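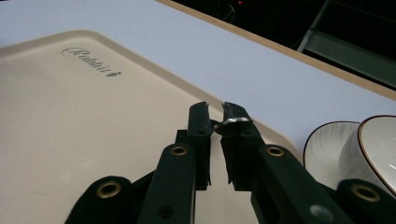

Small silver ring, beige tray with the Rabbit lettering. Hardware sort, February 2026.

Finally got to the ring drawer! I've been wanting to do this one since June, when Aliki Tsakiris and I tipped everything from the old Manolakis cabinet into one box and promised each other it was temporary. The plan is the same as for the washers: out onto a tray, a look at each one, then into the proper compartment with a label that means something.

The beige tray is a joy to sort on. Pale, smooth, rounded corners, and a bit of a rim so that things which roll have somewhere to stop. I tried the first handful on the bare bench and lost sight of the thin ones straight away. On cream plastic a shiny band shows up at once, highlight and all. Aliki wants a second tray for the Flultico parts and I'm all for it.

Count at the start: 2,054 in the box, going by her tally sheet. I got through 1,825 before stopping. The rest are in the jam jar by the window, lid on, please leave them there.

What I found out on the way:

Thin bands and thick bands need separating first, before size. I did it the other way round for the first 45 and had to go back over the lot. Thick ones nest nicely, thin ones hook over each other and over anything with an edge — lovely little things, but they do cling.

Anything bent goes in the saucer. There are 27 in there now. A few look as if they'd come back round with a gentle push on the tapered rod, and I'd like a go at that myself, so don't bin them yet.

The Baltura labels peel off the drawer fronts after a day or so. Wiped the fronts with spirit and stuck them again. If they lift I'll go back to card in the slots.

The Hidomero calipers are reading a touch over on the small end. Checked against the brass gauge twice. Fine for sorting into neighbours, no good for anything we'd write on a drawing. Aliki, could you look at the zero when you have them next?

Really pleased with how the top row looks. You can pull a drawer and see one kind of thing in it, after all those months of rummaging!

Still to do: the jam jar, a divider for the second row (it wants to be taller than the others), and ask about tray number two.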